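The Bread Basket Is Back, and It Wants Your Counter

Dinner at six, oven on at four, and the rolls already gone by the time anybody sits down. That's November in most houses. The thing the rolls were in gets no attention at all. It came from an aunt, or a yard sale, or the back of the cupboard over the fridge. It's brown. It's got crumbs in it from 2 apartments ago.

Time to look at it again. Baskets are having a season.

I spent a few weeks on this, mostly in other people's kitchens, plus two bakeries and one restaurant supply store with terrible parking. I came home with eleven kinds of roll and a car that still smells of butter. What I wanted to know was simple enough. Why does bread in a basket look like dinner, and bread on a plate look like leftovers?

Start with the supply store. Greltevwood Restaurant Goods, out past the tire place, one long aisle for baskets and nothing else. Round ones, oval ones, the boat-shaped kind you get fries in. Wire. Willow. Plastic made to look like willow, which outsells the real stuff there by a mile, according to the woman at the register. Diners buy it by the case. She had an order for 300 going out that afternoon, all the same dark brown rectangle, stacked up in towers by the loading door.

I bought one. Then I went back and bought the oval too.

Willow people will tell you it's cheating. Fine. I own both now and I use the woven plastic four times as much. It goes in the sink. It doesn't shed little splinters on the tablecloth. Butter wipes off. Real willow hates a long soak, and if you put it away damp at the back of a cabinet it'll smell like a boathouse by spring. Ask me how I know.

What you give up is the creak. A good willow basket creaks when you pass it. I miss that more than I expected.

Now shape, because shape matters and people get it wrong. Round is for round rolls and for biscuits. Long rectangle is for anything with two ends: breadsticks, horns, sliced baguette, those twisty milk rolls that are all over the place lately. Put long rolls in a round basket and they stick out like pencils in a cup. Put biscuits in a long one and they slide to one end the first time somebody passes it left handed.

Look at the sides too. Straight sides hold more, sure, but you end up digging. Sides that slant out let a hand get in and out without knocking the top roll on the floor. And a thick rim, please. The rim is the handle, whatever the catalog says. Thin rims dig in your fingers when the basket's full, and they're the first part to come unwoven. 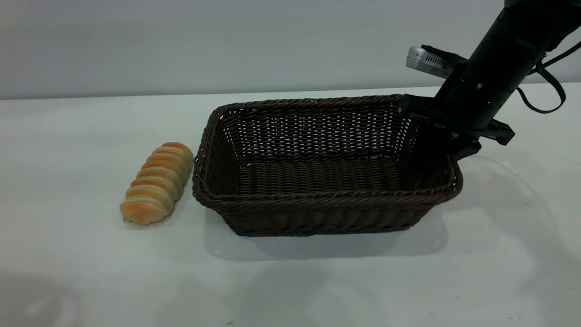

Words and kitchen testing by the Candley Food Desk
Filed under: Table, Bread, Winter Issue

A ridged roll like that one is the whole argument for the rectangle. Golden-orange on the high parts, cream down in the grooves, longer than it is wide. Set against dark brown weave the color jumps. On a white table it holds up pretty well too, but give it the basket behind it and it looks like somebody made an effort.

Which brings me to the rolls.

The ridged kind is made from a strip of soft dough, wound or rolled up so the edges show. You'll see it with cream in it, or sausage, or nothing. Panagiotou's, the bakery on the hill that opens in the dark and sells out before the school run, makes a plain one and a filled one, and I'd take the plain. They do 400 on a regular morning. Double before a holiday, if the ovens behave. The baker there rolls each strip by hand on a floured bench and doesn't look down while doing it, which is annoying to watch if you've ever tried.

I've tried. Here's the short version.

You want a rich dough. Milk, butter, an egg, a little sugar, more kneading than you feel like doing. Let it double. Divide it up, roll each piece to a long teardrop, fat at the top and skinny at the tail. Then roll from the fat end down, pulling the tail toward you so it stretches. That pull is what gives you lots of ridges instead of three sad ones. Tuck the tail under. Space them out, they grow more than you think.

Second rise. Don't rush it. If you poke one and it springs right back, go away and fold laundry. When the dent fills in slowly it's ready.

Egg wash is where most home rolls lose. Whole egg plus a spoon of milk, beaten until there's no strings in it, brushed on the tops only. Stay out of the grooves. If wash pools down there it bakes on dark and you lose the stripes, and the stripes are half the reason for making them. Use a soft brush, nearly dry. A second thin coat right before the oven if you want real shine.

Bake until golden, and then leave them in a minute past where you get nervous. Pale rolls look raw under a dining room light even when they're not.

Then the part everyone skips. Cool them before they go in the basket. Ten minutes on a rack at least. Hot rolls in a lined basket will steam themselves soft, and the bottom layer ends up gummy with a weave pattern printed in it. I served those once. People were polite.

About liners. Cloth napkin, always, unless it's crusty bread that you want to breathe. Cotton or linen, washed a few times so it's lost the stiffness. Lay it in on the diagonal so the corners hang over the long sides, fill, and fold the corners back across the top. Warm rolls stay warm through the salad that way. Paper is fine for fries and for a party in the yard. Paper doilies I've got no opinion on that can be printed here.

An open lattice side is pretty, and it lets crumbs out. Both true. If your basket has gaps you can see the wall through, a liner isn't optional. Or run a tray underneath, but then you have a basket on a tray on a table and it starts to look like a hotel.

How many rolls? Everybody overfills. A basket looks best when the top row comes up just over the rim and you can still see some weave. Past that it's a pile. Keep the rest in the kitchen under a towel and refill once, halfway through. A fresh basket coming out in the middle of dinner gets a bigger cheer than the roast does. I've seen it happen at three tables this month.

And where does it go? Not the center. The center is for the thing that's hot and heavy and needs two hands. Bread goes off to the side, near whoever is best at passing. Every family has one person who'll park a basket by their elbow and forget about it. Don't seat the bread there.

Big table, get two. Candley, the housewares people whose test kitchen we borrowed for this story, ran a long-table supper for the neighborhood last fall and put a basket between every pair of guests. Went through 835 rolls. I asked what they'd change and the answer was more butter dishes.

Off season, don't put the thing back over the fridge. Mine lives on the counter. Clementines through the winter. Mail, on bad weeks. One friend keeps hers by the back door full of dog leashes and still swears it comes out for Thanksgiving, washed. I've eaten from it. No complaints.

Cleaning, quick. Woven plastic: warm water, dish soap, an old toothbrush for the floor of it where the strands are tight, because that's where sesame seeds go to retire. Rinse, shake hard outside, dry upside down. Willow: shake, then a damp cloth, then a dry one, then a day somewhere airy. Wire you can do whatever you like to. If a rim starts to come loose, a stitch of brown button thread and a dab of glue will hold it for years, and no one has ever once inspected the underside of a bread basket at dinner.

Price shouldn't stop you. The woven plastic rectangle from the supply store cost less than the butter I put in the first batch of rolls. Gratel, the import shop downtown, has a handwoven willow one in the same size for a whole lot more, and it's gorgeous, with a braid on the lip as thick as a thumb. I picked it up three times. Put it down three times. It'd be a great gift for somebody who has a dry pantry and a calm household.

If you only buy one: dark, rectangular, slanted sides, heavy braided rim, closed weave on the bottom. Long enough to lay a roll flat in. Take a napkin with you to the store and try it for size, they won't mind.

Ridged rolls keep a day in a bag, two if you warm them up. Past that, split them and fry the cut sides in butter, cinnamon sugar on top. Eat those standing up at the stove. They don't need the basket.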